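Gripper reports a grasp on folded towel but fingers are closed on nothing
Posted in: End effectors and grasping
Asked by Arif Nanayakkara, 22 May 2019

Arm with a two-finger gripper (yellow lattice fingers), wrist camera, folding cell software from Fukov. Task is to pick a folded terry towel by its folded end, lift, and place it on a stack. Work surface is gray marble with a lot of veining.

The fault: on some cycles the fingers close, the controller sets the "object held" flag, and the arm lifts with nothing in the gripper. The place routine then runs normally. The next pick starts on top of the towel that was left behind, and twice this pushed the fingertips down into the stone hard enough to trip the force limit. In the last batch of 2,072 cycles I logged 887 with the flag set and no towel at the place position.

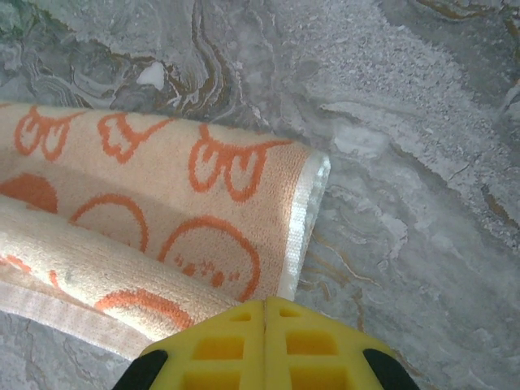 Wrist camera, fingertips at the folded end.

Grip force is set to 12 N. Raising it to 40 N made no difference to the miss rate. I have recalibrated the camera to the wrist and swapped the fingers for a new pair. Same result. Is this a vision problem or a gripper problem?

Ilari Ikonen
Try a higher grip force and a plain tablecloth. Marble is bad for cameras. We had something similar with a Wadenus cell and it went away after an update, I don't remember which one.

Impi Honkanen
Two separate faults, I think, and the force setting is neither of them.

First, the flag. Many controllers set "object held" from motor current alone: if current rises above the threshold before the timeout, it counts as a grasp. Fingers closing on each other give the same rise as fingers closing on cloth. You need a position check as well. Close the gripper empty, record the finger position, then close it on the towel by hand and record that. Accept the grasp only if the final position sits clearly on the open side of the empty value. Lattice fingers flex, so repeat the empty measurement at the force you will run at. A reading taken at 12 N is no use at 40 N.

Second, the approach. In your picture the fingers are together, with the left one over the lower layer of the towel and the right one over bare stone. If that is where they are when the close command has finished, the pick point is off to the side of the fold. Check which edge the detector is returning. The white hem at the end is a strong vertical line, the lower layer runs off at a diagonal, and there is a golden-brown vein in the marble right beside them. I would log the detected edge on every cycle and compare the failures with the good picks before changing anything. A matte, single-color mat under the towel is a quick test for the vein.

Until the flag is fixed, do not let it release the place routine. Make a failed position check stop the arm, retract straight up and wait for a reset. Lower the force limit for downward moves too – a trip on stone is the limit doing its job, but it should not be your towel detector.

Jouko Tikkanen
Agree with Impi on the position check. One addition: the Fukov software has a grasp verify option and on our install it was off after a clean setup. It runs after close and before lift, which is where you want it. Ours is paired with a Mustonen gripper, so the menu may look different on yours.

Comment by Arif Nanayakkara
Verify was off. Empty and towel positions are well separated at 12 N, so I have put the force back there and enabled it. False flags now stop the arm before the lift. The misses themselves are still happening. Edge logging is next, and I have a gray mat on order.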